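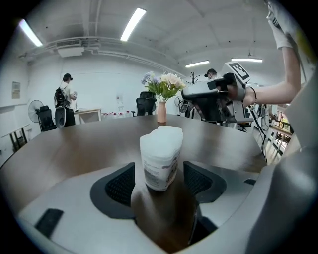

El cajón de las medicinas

Casi todas las casas tienen un sitio donde acaban los medicamentos. Puede ser un cajón de la cocina, una caja de zapatos en lo alto del armario o el estante del baño. Lo habitual es que nadie lo haya ordenado desde la última mudanza y que dentro convivan el jarabe de un niño que ya va al instituto, media tira de pastillas sin prospecto y un colirio abierto hace dos veranos.

Tia Bunting lleva la farmacia Vonska desde que se jubiló su antiguo titular. En abril del año pasado empezó a ofrecer a sus clientes una revisión gratuita del botiquín: traen la bolsa entera, la vuelcan en la mesa de la trastienda y la repasan juntos. La primera semana vinieron 6 personas. Ahora hay que pedir hora.

«La gente llega pidiendo perdón», cuenta. «Les da vergüenza, como si fueran los únicos». La bolsa más grande que ha visto contenía 135 envases y pertenecía a un matrimonio que había heredado el botiquín de una tía y lo había juntado con el propio sin mirar nada. Tardaron una tarde en terminar.

El error más frecuente, según Bunting, es el lugar. El baño es cómodo, pero cada ducha lo llena de vapor, y los comprimidos y las cápsulas llevan mal la humedad. La cocina tampoco sirve si el armario queda encima de los fogones o pegado al horno. Ella recomienda un dormitorio o un pasillo, en alto, con cierre si hay niños, y lejos de la ventana.

El segundo error es tirar el cartón. La caja trae la caducidad, el lote y la dosis, y guarda el prospecto. Una tira suelta, cortada por la mitad, puede perder justo el trozo donde venía impreso el nombre. En la farmacia ya no intentan adivinar: lo que no se puede identificar va al contenedor de recogida.

Después están las fechas. La caducidad impresa vale para el envase cerrado y bien conservado. Una vez abiertos, muchos colirios, gotas, jarabes y cremas tienen un plazo propio, bastante más corto, que figura en el prospecto. Bunting pide a sus clientes que escriban a rotulador el día en que abren el frasco. Algunos lo hacen. Otros vuelven al año siguiente con las mismas gotas y la etiqueta en blanco.

Los antibióticos son un asunto aparte. Si se ha seguido el tratamiento como se recetó, no debería quedar gran cosa, y lo que queda no se guarda para la próxima vez. En el barrio de Korwood, donde está la farmacia, aparecen en una de cada 2 bolsas.

¿Qué conviene tener, entonces? Bastante menos de lo que se piensa. Un termómetro que funcione, gasas, esparadrapo, tiritas, un antiséptico, suero fisiológico, unas tijeras que no se usen para otra cosa y un analgésico adecuado para quienes viven en la casa. A eso se suma la medicación habitual de cada uno, en su envase y separada de la de los demás. Quien toma varias cosas al día puede pegar la lista en la puerta del armario, con los nombres y las horas.

Elin Brynjólfsdóttir, vecina del edificio Flulberg, hizo la revisión en otoño. Cuida de su padre, que toma pastillas por la mañana y por la noche, y tenía las de él mezcladas con las suyas. «Salí con una caja pequeña y una hoja», dice. «La hoja es lo que más uso, la llevo también a las consultas».

Lo que sobra no va a la basura ni al desagüe. Se devuelve en la farmacia, con el envase aunque esté vacío. Las agujas y los termómetros de mercurio siguen otro camino y hay que preguntar antes en el punto limpio municipal.

Bunting aconseja repetir el repaso una vez al año y apuntarlo junto a alguna fecha fija, como el cambio de armario. El suyo, reconoce, lo hace en enero. La última vez encontró un tubo de pomada caducado detrás de las toallas.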